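Stotoritz Field Station Opens Second Phase of Stream Temperature Study
Researchers will follow cold-water refuges in the Bramwell and Jerkby drainages to learn how trout and salamanders get through hot, dry summers.

Last updated: 1 April 2023

The Stotoritz Field Station has begun the second phase of its study of cold-water refuges, the short stretches of stream where groundwater enters the channel and keeps it cooler than the water upstream and down. The first phase placed temperature loggers at 19 sites in the Bramwell drainage. The new phase extends the network into the neighboring Jerkby drainage, where the streams are smaller, the banks are steeper, and several channels stop flowing in late summer.

Cold-water refuges are easily missed. Many are no longer than a parked car, and a logger placed a few steps away may record nothing unusual. Brook trout find them readily and crowd into them on hot afternoons. Stream salamanders, which cannot travel as far, depend on whatever seeps lie close to where they hatched. The loss of one seep may have little effect on the trout in a drainage and a serious effect on the salamanders beside it.

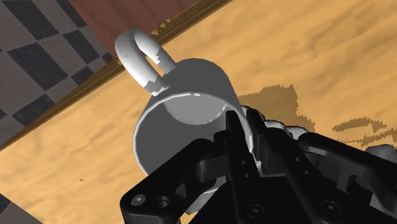 Results from the first phase suggest that shade alone does not explain where the refuges occur. Some of the coolest sites lie in open meadow, below gravel terraces that store spring snowmelt and release it slowly. Others lie under dense hemlock but warm quickly once the hillside above them has drained. The research team now considers the depth and texture of the gravel to be at least as important as tree cover, and soil surveys have been added to the work plan for that reason.

"We had assumed that the forest map would tell us where to look," said Declan Inskip, who directs the aquatic program at the station. "It was a fair starting point, but we walked past good sites because the map showed no trees there."

Each site in the second phase will carry 2 loggers, one in the main flow and one set into the streambed. Readings will be taken every 15 minutes. Field crews will also survey a 60-meter reach at each site, recording fish by size class and turning cover stones by hand to look for larvae. All stones are to be returned to their original position — a requirement of the station's animal care protocol.
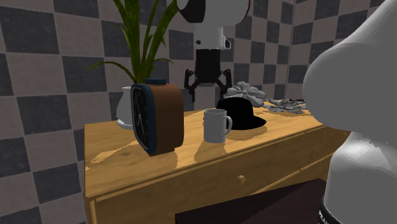
Dresser top with alarm clock and white pot on a saucer; computer rendering.

Data handling has also changed. Logger files from the first phase were kept in separate folders by crew, and a good deal of time was spent reconciling site names. All records will now pass through Brokier, the station's shared archive, where each file is checked for gaps and for readings taken while a logger was out of the water. Files that fail either check will be kept and flagged. Requests for access from outside researchers will be considered once the checks are complete.

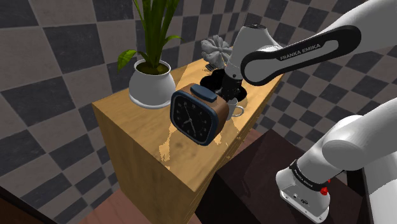 Franka Emika robot arm above a light-colored cabinet, simulated view.

Crews will begin surveys in the Jerkby drainage in June, as soon as flows are low enough for safe wading. Landowners along the lower reaches have received letters describing the work, and no crew will enter private land without written permission. Anglers and hikers who come across a logger are asked to leave it in place, even if it appears to have been stranded on a dry bank. The dates on which a channel dries and refills are part of the record — a moved logger cannot supply them.

Questions about site access or the survey methods may be directed to the aquatic program office at the station.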